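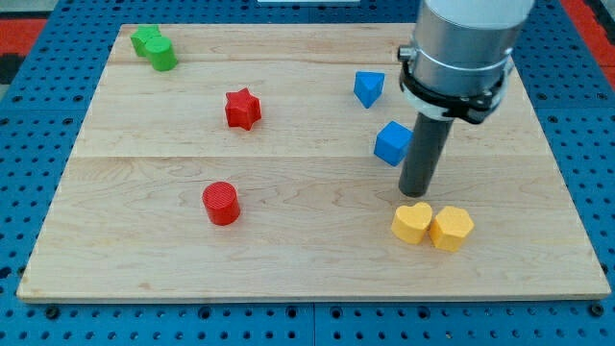

楼下来电话说,暖气又凉了,炉子屏幕上红灯在闪,按了复位能着一会儿,过一阵又灭,问是不是该换炉子。先别换,等我看完。

设备报修 > 供暖 > 壁挂炉 > 工单1897

分类:掉压、频繁熄火、住户自查(持续更新)

建单 2022年11月20日
地点:Satti楼,楼上楼下共一台炉
设备:Grorine壁挂炉,挂在后间;墙上温控器是Rultero的,有线
保修:过了
状态:处理中

现象,照报修人原话整理:
- 早上起来暖气片全凉,炉子报水压低
- 补水以后能用,晚上又报
- 有时不报水压低,报点火失败,复位能好
- 室内16度,温控器设的比这高,一直要热
- 洗澡水忽冷忽热,这条是后来补的,不知道跟前面有没有关系

当天下午

到现场。屏幕停在低压保护。压力表指针贴着底。没急着补水,先看地上,炉子底下干的,几个接头用纸巾擦了一圈,纸巾也干。暖气片逐个摸过去,阀门根部没水印。楼上卫生间那片藏在柜子后面,柜子太重,一个人挪不动,先记着。

补水到绿区中间,复位,点火正常,声音也正常。水泵有点响,像有气。各片放气,楼上那两片放出来不少,嘶嘶半天才出水。放完气压力又掉一截,再补。补完补水阀拧死,这一步请楼下的人看着我拧的,以后他们自己补也照这个做。上次有人补完没拧到底,压力一路往上走,走到安全阀排水,后来又报低压。不敢说这回也是这个毛病,但这种事遇到过。

让炉子跑着,我在边上看表。冷的时候指针在绿区中间,跑起来往上走,走得很快,快到红线了。停了以后慢慢回来。这个不对。正常热了会涨一点,涨不了这么多。

第一怀疑:膨胀罐没气了。
第二怀疑:安全阀关不严。
第三怀疑:哪里真漏,量小,热的时候蒸掉了,看不见。
板子和传感器往后放。

临走给安全阀的排水管口套了个塑料袋,皮筋扎紧。土办法,好使。

当天夜里

楼下发消息,说又响又停的,着一下灭一下。问他一次能着多久,他说没看表。让他看。后来回:点着没多会儿就停,停一停又点,一晚上没消停。压力还在绿区,偏低一点。没报警。那先不动,等明天。

补记一句,报修的各位:复位键别连着按。报一次点火失败,等一等再按,还不行就关气打电话。今天问下来,早上连着按了9次。闻到煤气味的话,什么都别按,关阀门,开窗,人出去,到外面再打电话。这条贴在炉子旁边了,字写得丑,能看清就行。

第二天上午

塑料袋里有水。不多,一个底儿。说明安全阀确实在往外排,漏的水有着落了。

关电,关气,关进出水阀,把采暖那边泄压,泄到表归零再测膨胀罐。这里说一下顺序,之前有人直接拿气压表往气嘴上怼,系统里带着水压,测出来的数是假的,看着气很足,其实罐子早瘪了。一定先泄水压。

按气嘴,没气。没出水,算好消息,说明里面那层膜可能还没破。要是按下去滋水出来,那就不用打气了,直接换罐。

找打气筒。楼下有辆自行车,借它的筒。打到铭牌上写的数,等一会儿再测,没掉。又等了一会儿,喝了杯水,再测,还是没掉。补水,放气,开炉。

热起来以后指针只走了一点点。对了,这才像样。

安全阀:趁泄水的时候转了一下旋钮冲了冲,阀座上可能有水垢。冲完换了个新袋子套上,看能不能关严。老阀排过几次以后常常就关不严了,多半得换。先下单一个,Orano那边有货,说要等。

点火失败也顺便看了。电极拆下来有点白,拿细砂纸轻轻蹭了蹭,间隙看着没问题。进气口有絮,后间烘衣服烘的,吸掉一大团。装回去,点了好几回,回回着。没法说就是这个原因,两件事一起做的,懒得再拆回去验证了。

第二天晚上

压力稳的。但是频繁启停还在。

这个我一开始归到压力那头了,想错了。膨胀罐好了以后照样着一下停一下,跟压力没关系。重新捋:

炉子自己停的还是温控器叫停的?这个最先要分清。看屏幕,温控器要热的小图标一直亮着,炉子还是停了,那就是炉子自己到温度停的。水热得太快,热量送不出去。

送不出去的几种可能:
- 过滤器堵了
- 暖气片关的太多,没几片在走水
- 水泵挡位低,或者泵快不行了
- 采暖功率设得太高,小负荷带不动

摸管子,出水烫手,回水凉的,差得很大。八成是走水不畅。

问楼下有没有关过暖气片。说关了,关了好几片,省气。楼上也关了。等于整栋就剩走廊和卫生间在转,炉子一点着就到温度,能不停吗。让他们把常用房间都打开,不用的房间开一点点,不要全关。温控器调低一度比关一堆阀门省心。

打开以后好些,着的时间长了,还是不如应该有的样子。过滤器明天拆。

第三天

回水过滤器,拆。先拿盆接着,黑水,铁锈泥,滤网糊得看不见网眼。从来没洗过,看这样子装上以后就没拆过。牙刷刷干净,密封圈还行,抹点硅脂装回去,没硅脂的用原来的也成,别用黄油,橡胶会泡涨。

装回去,开阀要慢。补水,放气,再补水。楼上最里面那片又放出一段气。

开炉。回水管热得快了。进出水温差正常了。从点火到停,撑了几乎25分钟,之前那种着一下就停的情况没再见到。

采暖功率也往下调了一档。这个在服务菜单里,进去之前把原来的参数抄下来,我抄在炉盖内侧胶带上了。不熟的不要进去乱按,里面有燃气类型那一项,改错了会出事。

洗澡水忽冷忽热:过滤器洗完再试,采暖关着单独开热水,还是有一点。水龙头开小了就断火,开大就好。花洒头拧下来,全是水垢,泡醋里。泡完流量上来,热水就稳了。所以跟采暖是两码事,一开始写在一张单子里容易带偏。

回头看压力:比昨天低一点。低得不多,刚放过气,不算数。继续看。

又过了几天

楼下的人每天早上拍个表给我,冷态,开炉前看。要求同一个时间,都在没烧的时候,不然没法比。头两天基本没动,后来还是在慢慢往下掉。塑料袋是干的。

那就还有一处。安全阀排除了(暂时)。膨胀罐重新测了一下,气还在。剩下的就是真漏了。

叫了个人来帮忙挪柜子。就是第一天没挪的那个。挪开,卫生间那片暖气片的阀门下面一圈绿渍,地砖缝里一道白印子,摸着潮。很慢的漏,热的时候渗出来就干了,所以地上从来看不到水。

先紧半圈压盖,没再见渗。没敢多紧,老阀门拧过头会裂。擦干净,底下垫一张厨房纸,过一夜来看。

过夜以后:纸上一个小黄点。比之前强,没全好。填料老化了,得换填料或者整个换阀。换阀要泄整个系统的水,天冷,楼上有人住,不想现在停。跟他们商量了,等安全阀到货一起换,泄一次水干两件事。

温控器这边

顺手记。Rultero那个装在走廊,正好对着厨房门。做饭的时候走廊热,温控器以为够了,把炉子叫停,卧室还是冷。早先说"设的温度比室内高但不热",有一部分是这个。那16度是卧室里的温度计读的,不是温控器读的,建单的时候我没问清楚,按同一个数写了,误导了自己半天。

挪位置要重新走线,墙里没有管。先把厨房门关着做饭,看看效果。楼下说油烟机声音大本来也关门的,是楼上的人下来不关。行吧,他们自己商量。

电池型的无线款可以直接换,接收端接在炉子那两根线上。价格问了Orano,还没回。不急。

12月补

安全阀到了。换了。卫生间那个阀也换了,连同对面回水的锁闭阀一起。泄水的时候放出来的水还是黑的,冲了好几遍才淡下来。加了一瓶缓蚀剂,瓶子上写的用量照着来,多加没用。

旧安全阀拆开看了一眼,阀座上嵌着一粒渣,难怪。换之前那些天倒是没漏,运气。

换完以后:
- 冷态压力没再掉过,早上的照片可以不拍了,改成想起来看一眼
- 没报低压
- 点火失败没再出现
- 卧室早上还是偏凉,做饭那会儿最明显,温控器的问题留着
- 水泵声音还有一点,不像气,像轴承,先听着

状态改成:待观察。

给下一个接单的,省得从头翻:

掉压先看是冷掉还是热涨。热了猛涨、凉了就低,先查膨胀罐。热了不怎么涨、就是天天慢慢低,去找漏点,柜子后面、地板底下、阳台那片都要看。排水管口套袋子过一夜,比猜强。

频繁启停先问人家关了几片暖气。这句话我应该在第一天就问的。

补水水压别补满,绿区中间就够。补完阀门拧死。总是在补水不是办法,新水带氧进去,管子里面锈得更快,锈渣再去堵过滤器,那一网的黑泥多半就这么来的。

过滤器每年开暖之前洗一次。写在后间门上了。

遗留:
1. 温控器位置
2. 水泵声音
3. 后间别再烘衣服,或者换个地方烘,进气口那团絮再攒起来还得熄火
4. 炉子外壳少一颗螺丝,不是我弄丢的,来的时候就少,下次带

留言

我家也是Grorine,症状一样,维修上门看一眼就说换主板。看了这个回去按了下膨胀罐气嘴,一点气没有。打完气已经好几天没报了。谢谢。

请问打气的时候气嘴上那个小帽很紧拧不下来怎么办,怕拧断。

回复楼上:喷点松动剂等一等,用手套裹着拧,别上大钳子。断了就换罐,也不算太贵,就是麻烦。

套塑料袋那个学到了。不过袋子别扎太死吧?万一真的排水,袋子满了会不会顶住?

回复:薄袋子,真排起来会撑掉的,顶不住。但是只测一夜,测完拿掉,别一直套着。这点正文里没写,是我漏了。

不同意调低采暖功率,最冷那几天会不够用。我这边调低了以后楼上烧不上去,又调回来了。

回复:看房子。这边楼不大,窗也换过,目前够。不够再调回去,原参数在炉盖里面贴着呢。

关阀省气这事跟家里老人说了多少遍都不听,准备把这页打印出来给他看。字能不能大点。

温控器对着厨房门+1,我家对着的是西窗,下午太阳一晒直接停炉,晚上冻醒。后来换了无线的放床头,好了。

水泵响那个后来怎么样了?我的也响,声音像磨东西,停炉以后还要响一阵。

回复:停炉以后响一阵是后循环,正常的。磨东西那种声音不正常,看看能不能听出来是泵还是风机,拿把长螺丝刀抵着外壳听,小心别碰到热的地方。我这边还没换,还在听。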